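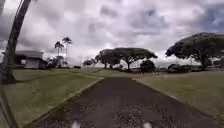 The Kaplan path was 513 feet long on the drawings and 513 feet long on the ground, and Khanyisile Ngcobo did not trust that. She had been inspecting pavement for Setley long enough to expect a foot or two of disagreement.

She set the measuring wheel at zero and walked it again. Same figure. She wrote it down, initialed it, and began the surface survey at the wide end.

The surface was asphalt, dark gray, weathered. Gravel showed through as lighter flecks where the binder had worn back. She recorded this as light raveling, severity one. The raised edge on the left side got its own column. She pushed at it with the toe of her boot every few yards. At station 201 it moved.

She crouched. The edge had separated from the pavement by the width of a pencil. Someone had filled the gap with sealant, trimmed it flush, and dusted it with fine stone so that it matched. It was careful work. It was also not in the maintenance log.

She called the office.

"Who sealed the edge at 201?" she said.

"Which side?" said Lerato Du Plessis.

"Left, going out."

There was the sound of a drawer. Lerato kept the older logs on paper and preferred them. "Last entry for that path is May. Rimura did the drainage check. No sealing."

"Someone sealed it."

"How old?"

Khanyisile pressed it with her thumbnail. The sealant took the mark and gave it back slowly. "One winter. Possibly less."

"Photograph it and go on," Lerato said.

She photographed it and went on. The clouds had been low since morning, but there was enough light to read a crack gauge by. At station 300 she found a second repair, and at 340 a third. Each had been cut square, cleaned, filled and dusted. The third had a date scratched in it with something narrow, a nail or the tip of a key: February 2026. Beside the date was a short vertical line with a bar across the top. She took it for a letter T, then for a surveyor's mark, then stopped taking it for anything and drew it in the notebook at full size.

Her father had laid asphalt for Stedia. He had a habit of marking patches he was satisfied with, and he had been satisfied with few. His mark was a circle. She noticed that she had wanted it to be a circle, and she turned the page.

The rest of the path was in fair condition. She gave it a rating of 746 on the Setley scale, where anything over 700 is left alone for two years. With the three gaps open it would have come in lower, and the edge would have been on the spring list for removal. She worked out the second number in the margin and then checked the arithmetic.

The form had a box for prior repairs. It asked for contractor, date and order number. She had one of the three. She entered the date, and under contractor she wrote "unknown, competent."

Lerato called back while she was folding the wheel.

"The system won't accept unknown," she said. "It wants a name from the list."

"Then leave it open."

"If it's open, they send a crew to dig it out and look."

Khanyisile looked back along the edge. From the far end the repairs did not show. She could place the first one only by counting off the distance in her head.

"Put me," she said.

"You didn't do it."

"I inspected it. Is there a code for that?"

The drawer again, then paper. "There's a code for accepted as found," Lerato said. "It hasn't been used since I started."

"Use that."

She waited on the line until Lerato had read the entry back to her, station by station, and then she picked up the wheel and walked back to the truck.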